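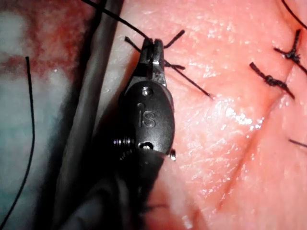 The knot was number twenty, and I still wanted to do another one.

I should back up. My aunt taught me to sew when I was six, on a porch in Cordeiro, with a needle too big for my hand and a pillowcase I ruined from hem to hem. She mended everything. Feed sacks, work pants, a tent that belonged to a man two houses down. She would wet the end of the thread between her lips, pull it straight, and look along it like she was checking a road for traffic. Then she'd say, "Black thread, so you can see your mistakes," and hand it to me.

So when I started at the training hospital in Punia and they sat me down in the practice lab with a spool of black suture, I laughed out loud. The instructor looked up from her clipboard. I told her it was nothing, just that I'd been here before.

"Everybody thinks they've been here before," she said. "Tie me one."

I tied her one. It was terrible! It slid right open, soft as a shoelace on a little kid. She picked at it with the tip of her pen until the whole thing fell apart, and then she gave me the spool back and walked over to the next bench.

I loved it. I don't know how else to put it. Other people in my year loved the big stuff, the scans and the rounds and the long serious talks in the hallway, and I loved string. I loved that a thing so thin could hold a person shut. I tied knots on my bedpost and on the handle of the refrigerator and on the zipper of my coat, and one morning I stood up from the bus seat and found I was still attached to the strap of my own bag. The woman next to me cut me loose with nail clippers and asked what I was making.

"A living, I hope," I said, and she laughed so hard she missed her stop.

There was a sheet taped up by the sink in the lab, with a line for each of us and a number beside it, every knot we had signed off. The sheet had gone up long before our year, and the best anyone had ever done in a single term was 2396. Whoever that was had drawn a small star next to it. I looked at that star every time I washed my hands. By January I had passed 1000 and my fingertips had a shine on them, like the heel of an old sock.

My aunt called on Sundays back then, and later on whatever evening she remembered, and she always asked the same thing first. "What are they having you sew?"

"Foam," I'd say. Or, "Rubber." Or, once, "A banana," and she was quiet for a second and then wanted to know if I had used a running stitch. (I had. She approved.)

She got a kick out of the thread most of all. I mailed her a length of it in an envelope and she called me up the minute it came, yelling over her radio. It was so smooth! It was so even! She had held it to the window, she had held it to the lamp, she had put it next to her best spool of Drastier, the kind she kept in a cookie tin and wouldn't let me touch, and hers looked like a piece of rope.

"You could hem a cloud with this," she said.

That night I tied twenty in a row for her, over the phone, with the receiver squeezed between my ear and my shoulder. She couldn't see a thing, of course. She made me tell her each one. Over, under, pull. Now the other hand. Over, under, pull. Somewhere in there she began saying it along with me, and I could hear that she had something in her lap too, because every so often there was the small snip of her scissors.

"How long are you leaving your tails?" she asked.

"Short."

"How short?"

"Like an eyelash."

"Leave a little more," she said. "A knot needs some whiskers – or how will it know where it is in the dark?"

I have heard a lot of lectures on the subject since then, and some of them lasted all afternoon, and that is still the one I think about when I pick up the scissors.

I went back to the lab the next morning before the lights in the hallway were on. I took the bench by the window, the good one, with the lamp that didn't buzz. The instructor was already there, drinking coffee out of a Cledero mug with a chip in the rim. She watched me set up. I drew the thread out between my hands until it went straight as a ruled line, and without thinking I lifted it and looked down the length of it, one eye closed.

"Who taught you that?" she said.

"A woman who fixes tents."

She set down the mug and pulled up a stool. She didn't say anything for the first one, or the second. On the third she reached over with her pen and picked at it, first from the left, then from the right. It didn't give. She turned the pad around and tried it from the other side, and I held my breath like it was my own skin in front of her.

"Huh," she said. "Whiskers are a little long."

"I know," I said. "I like them that way."

She thought about it. Then she got up, went over to the sheet by the sink, and changed my number in ink, and I could hear the marker squeak from where I sat. I still had most of a spool left and a whole hour before rounds. I was aiming for 3000. I straightened out the thread and started again – over, under, pull – and outside the window the first bus of the morning went by with all its lights on.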